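Stusley cell, two-arm bench – notebook, 1 Jan 2023
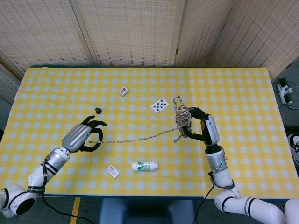
Left hand re-zero after the thumb tendon swap, plus cable dressing on both arms. Came in to a fault on the left wrist, joint would home fine and then drift after a few cycles. Lelline manual says re-zero with fingers fully open, nothing touching the fingertips, so did that first with the table clear. Then put the rope back on for the load check. Right hand holds the bunched end, the strand runs across the yellow gingham to the left hand, and left should close on the loose end without dragging. Left fingers open over the rope end is the start pose, keep it the same for every run or the numbers mean nothing.

Run 1 – thumb closed late. Backed tension off 2 clicks.
Run 2 – better, thumb and index meet. Still a small tick on opening, sounds like the sheath and not the gear.
Left it cycling 30 min on slow. No drift fault. Want a longer one before I beleive it.

Cables. Left one trails down to the floor and wants to catch when the arm swings out, same as the right one off the wrist. Need more than 45 cm of slack at full reach, measured at the base clamp. Re-tied left with the Rekik velcro, NOT zip ties, last set cut into the jacket. Right still to do. Power strip is on the floor at the right hand side, should go up on the leg of the table before someone kicks it. Has been on the list since the move.

Cloth – wrinkles are ok for rope work, but pull it flat before the card pickup or the fingertips snag the edge. Clip it at the back if it creeps.

Small stuff (card, bottle, the little white block etc) stays on the table for the next check, dont tidy.

Parts:
- thumb tendon, left, used the last one. Order 2 from Guthrie
- fingertip pads, black, getting shiny, ok for now
- grease for the wrist, half a tube

To do next: right wrist cable, strip off the floor, long run on left at normal speed, save the new zero file to the cell PC (old one still loads on boot!! check before enabling).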